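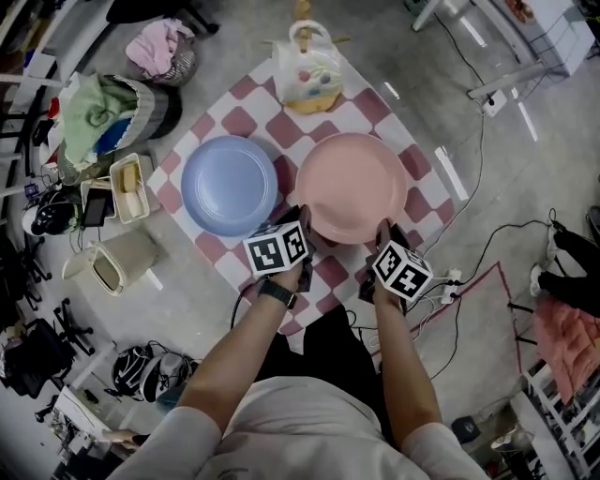

Search reviews Enter keyword Go

Zivberg 2-Slice Dough Proofer and Warming Cabinet: Review

November 25, 2021

The Zivberg is a folding proofing box for home bakers. It consists of a base plate with a heating element, a shallow water tray, a wire rack and a collapsible plastic housing that locks with corner tabs. Despite the name it has nothing to do with slices. The "2" refers to the two rack heights.

I bought it to replace a Birdale cabinet that had failed at the thermostat. The Birdale was rigid and took up a full shelf. The Zivberg folds down to the thickness of a large cookbook and stores upright.

Setup

Unfolding takes less than a minute once the order is known: long sides first, then short sides, then lid. The printed sheet shows the reverse order, and following it puts stress on the rear hinge. The power cord is short. Plan on a counter outlet close by.

Temperature

I placed a probe at the center of the rack and logged readings with the dial at the lowest, middle and highest marks. At the middle mark the air settled 4 degrees Fahrenheit above the setting and stayed there. At the lowest mark the error was smaller. At the highest mark the readings swung, with the element cycling on and off in long intervals. The dial has no calibration screw, so the offset has to be learned and applied by hand.

Warm-up to the middle mark took 10 minutes from a cool kitchen. Opening the lid drops the air temperature quickly, but a full bowl of dough holds its own heat and the effect on proofing is minor.

Corners run cooler than the center. For a single bowl this does not matter. For two loaf pans side by side I rotate them once at the halfway point – the difference in rise is visible if I don't.

Humidity

The water tray works. With the tray filled to the line, uncovered dough did not form a skin during a normal second proof. With the tray dry, it did. Condensation collects on the lid and drips at the front edge when it is lifted, so keep a towel there.

Capacity

The upper rack position clears a low loaf pan and nothing taller. The lower position takes a large mixing bowl without its lid. A half-sheet pan does not fit in either position. The Cosgrove unit, which I borrowed from Bogumił Sikora for comparison, takes a half sheet easily, but it does not fold and it draws more power.

Other uses

Yogurt set properly in jars on the lower rack with the dial just under the highest mark. Tempered chocolate was a failure; the swing is too wide. For keeping plates warm before a meal it is adequate and slow.

Cleaning

The tray and rack lift out. The base must be wiped by hand and has a seam around the element cover that traps flour. A soft brush clears it. Dry the housing fully before folding.

Price

I paid 43 dollars at Herkier. Replacement trays are sold separately and were out of stock when I checked, with new supply listed for December.

Recommendation

Suitable for one or two loaves at a time in a kitchen with limited storage. Check the dial with a separate thermometer before the first batch and write the offset on the base. Bakers who work with sheet pans should look at the Cosgrove.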